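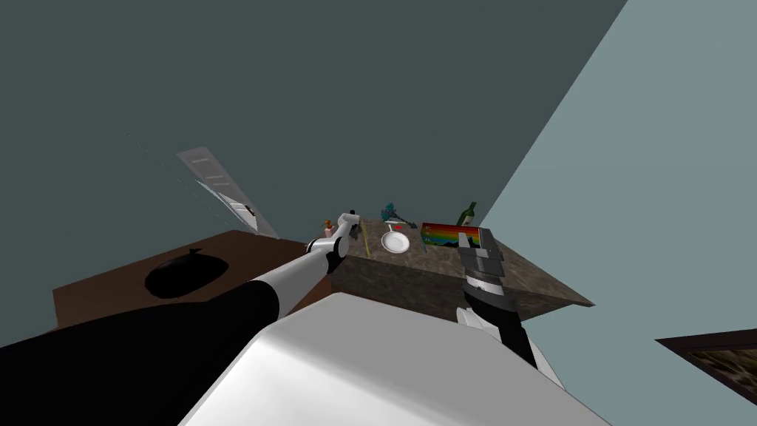 Chapter 5: Where Does the Work Live?

When I started at Flevholm, every file I touched sat on the hard drive of the computer under my desk, and I thought that was perfectly normal. If I was out sick, my budget sheet was out sick too! So before we get into servers and sync, I want you to get used to one question: where is this thing stored, and who else can reach it? 

I learned this the hard way (of course). My coworker Ye-ji Nam and I were both editing a price list with 1105 rows. She had her copy, I had mine, and we mailed them back and forth with names like "final" and "final new." By September we had lost 400 of her changes, and I was the one who had saved over them. She was very nice about it. I still felt awful.

What we needed was a shared store: one copy, kept on a server, that we could both open. The program we ended up with was called Grondora, and it was clunky and slow to load, but it kept a history of every save. I loved that history. I could go back to the morning version and see exactly what I'd wrecked!

We'll look at three setups in this chapter: files kept on your own machine, files kept on an office server, and files kept with an outside host. I'll use a small company, Utthorpe, all the way through. Its office manager, Estrella Trujillo, has 700 customer records and a slow internet line, and that slow line is going to cause her plenty of trouble in Section 5.2.

Before you read on, pick one file you used today and write down where you think it's stored. Keep the note, we'll come back to it.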